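Plastic Plates and Mugs: Your Questions, Our Doubts

We get asked about coloured plastic tableware more than any other kitchen subject, usually by people who have just bought a set or are about to. We sell a bit of it ourselves. We still think a fair share of what gets printed on the packaging deserves a raised eyebrow, so read these answers with that in mind.

Is "unbreakable" true?

No. Plastic plates are hard to break, and that's as far as we'd go. A thin one dropped on its rim onto a tiled floor can crack, and a small crack at the edge tends to travel. We've had 34 plates returned from the Nonia range, most of them split at the rim, and the word "unbreakable" was on every box. Nonia replaced them without fuss, to be fair. The word is still on the box.

Can I put it in the microwave?

Check the underside. If there's no microwave marking, assume it isn't meant for that. If there is one, it generally means the plate should survive reheating, and tells you very little about how it'll look after a year of leftover bolognese. Melamine should stay out altogether, whatever your sister-in-law does with hers. We reheat on china and move the food across. It's one extra plate to wash.

What about the dishwasher?

"Top rack only" is the usual advice and it's sensible, as the heating element in many machines sits at the bottom. The claim we don't swallow is "dishwasher safe for 2,000 cycles". Eltov prints that on its tumblers. We asked how the testing was done, at what temperature and with which detergent, and we're still waiting for a reply. Our own shop tumblers are washed at 62 degrees and went cloudy well before anything like that number. They still hold water perfectly well, if cloudy doesn't bother you.

Do pastel colours stain worse than dark ones?

They show it worse. Turmeric, tomato and beetroot will get into a scratched surface whatever colour it is, but on navy you won't notice. On lavender you will. Rinse soon after eating and keep steel wool away from it. Bicarb paste helps with a fresh mark. It has never done much for us on an old one, despite what you'll read on every cleaning blog going.

Left in the sun for a few hours sometimes fades tomato stains — it also fades the plate, so don't make a habit of it.

Should everything match?

Only if you like it to. Shops push full matching sets because a full set costs more. Colours vary from one production run to the next anyway, so the "matching" bowl you buy in July may well be a shade off the plates you already own. We'd pick two or three soft colours that get along and stop worrying. A teal mug and a lavender plate sit happily together on a white table, and when one piece goes missing you can replace it with whatever's on special.
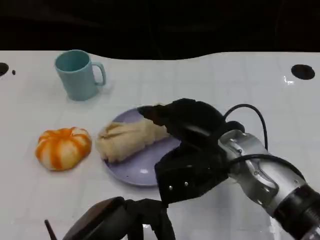 Teal mug and lavender plate, with a little orange-and-cream striped piece beside them.

Are seasonal table decorations worth the money?

We're the wrong people to ask. One small thing on the table is cheerful. A whole boxful is something you store for eleven months. If you do want a centrepiece, get one that's squat enough to see over and doesn't shed glitter into the food. Nasr used to make some nice plain ones, though the newer line leans heavily on sparkle.

How do I get rid of the plastic smell on a new mug?

Wash it in warm soapy water, dry it, and leave it open on the bench for a day or two. If it still smells after a week, take it back. We don't believe a mug needs "seasoning", and the Flodo leaflet suggesting three rinses with their own cleaning tablets reads to us like a way of selling tablets.

When should I throw a piece out?

When it's cracked, when the surface is flaking, or when it's so scratched on the eating side that it never feels clean. Faded is fine. Old plates with no markings make decent saucers under pot plants.

Can I send mine back if I change my mind?

Yes, unused and within 70 days, with the receipt. We don't refund "unbreakable" plates that were thrown at a wall to check.

Page last updated February 2019

Related questions
Which chopping boards are kindest to knives?
Getting tea stains out of mugs
Do bamboo plates last?
Lunch boxes: are the leakproof ones leakproof?
Caring for a glossy white tabletop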